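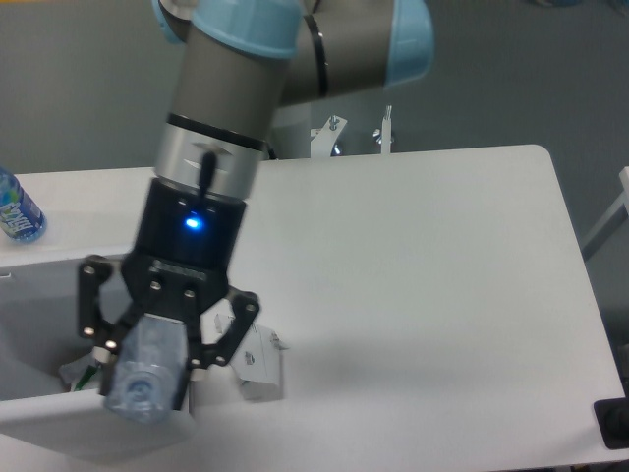
Last updated: 2022-10-10

4. Setting up the tabletop sorting task

This section covers the first sorting routine on the Gravo workcell with the Hekuder two-finger gripper. Complete Section 3 (mounting and power) first. The arm must be bolted to its stand, homed, and connected to the Illis controller software.

4.1 Before you start

You need:

- the Gravo arm with gripper fitted
- the white table and a waste bin
- a few empty plastic bottles and some light packaging for test items
- the 4 mm hex key from the accessory bag

CAUTION: Keep hands and loose clothing out of the work area whenever the arm is enabled. The emergency stop must be within reach of the person running the test.

CAUTION: Use empty bottles only. Liquid that enters the gripper coupling is not covered by the warranty.

4.2 Placing the bin

1. Disable the arm.
2. Set the bin on the operator side of the table, to one side of the arm. Either side works. The default program expects the left side as seen by the operator.
3. Check that the bin opening is clear and that no lid or liner stands up above the rim.
4. In Illis, open Cell > Fixtures > Bin and select the side you used.
5. Jog the gripper over the middle of the opening at low speed and press Save Point.
6. Raise the gripper 40 mm and press Save Approach.

Note: If you move the bin later, repeat steps 4 to 6. The saved point is not corrected automatically.

4.3 Checking the gripper

1. Enable the arm and wait until homing is complete.
2. Press Open. Both fingers should travel the same distance.
3. Press Close with nothing between the fingers. The pads should meet evenly along their full length.
4. Set grip force to 20 percent. This is enough for thin-walled bottles and does not crush most of them.
5. Hold a test bottle between the pads, using the supplied tongs, and press Close.
6. Jog the arm up and down. If the bottle slips, raise the force in steps of 5 percent.

A bottle may tilt in the grip. This is acceptable as long as both pads stay in contact.

4.4 Teaching the pick

1. Place one bottle on the table within 575 mm of the pedestal.
2. Select Teach > Pick > Top Down.
3. Jog the arm until the gripper points down over the item with its fingers open.
4. Lower it until the item is between the fingers. Do not let the finger tips touch the table.
5. Press Save Point, then Close, then Lift.
6. Run the cycle once at low speed with your hand on the emergency stop.
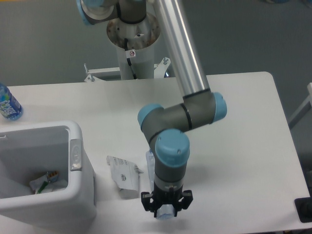 Figure 4-2. Gripper pointing down over the table, bin at left. Bottles and a wrapper are on the tabletop.

7. Repeat steps 1 to 6 with packaging. Flat wrappers are harder to pick than bottles. Crease the wrapper so that part of it stands up from the surface.
8. Press Save Program and enter a name.

Note: Items next to the pedestal can be out of reach for the wrist in the top-down position. Illis shows error 106 when this happens. Move the item toward the operator and clear the error.

4.5 Running the routine

1. Place the test items with a hand's width between them.
2. Select the program and set speed to Low.
3. Press Start. Stay at the table for the first full run.
4. When the run ends, disable the arm before you empty the bin.

If the Laizer vision module is installed, go to Section 5 to calibrate it. Without the module the arm goes only to taught points, and items must be put back in the same places for each run.

4.6 Cleaning

Wipe the finger pads with a dry cloth after each session. Do not use solvent. Check the pivot bolts monthly and tighten any that turn by hand.

Comments (4)

cellblock_b
Step 6 in 4.2 should say to leave more height if you drop full-size bottles. At 40 mm mine hit the rim on the way in. I used double that and it has been fine.

tmk
Error 106 also comes up if the joint limits were never loaded after a firmware update. Reload them under Cell > Limits before you start moving things around.

palletjack
Is there a way to save a different grip force for each item? I have it at 35 for bottles and that flattens the cartons.

tmk
@palletjack Yes, open the pick point and untick Use Global Force. It has been in the menu since the July release.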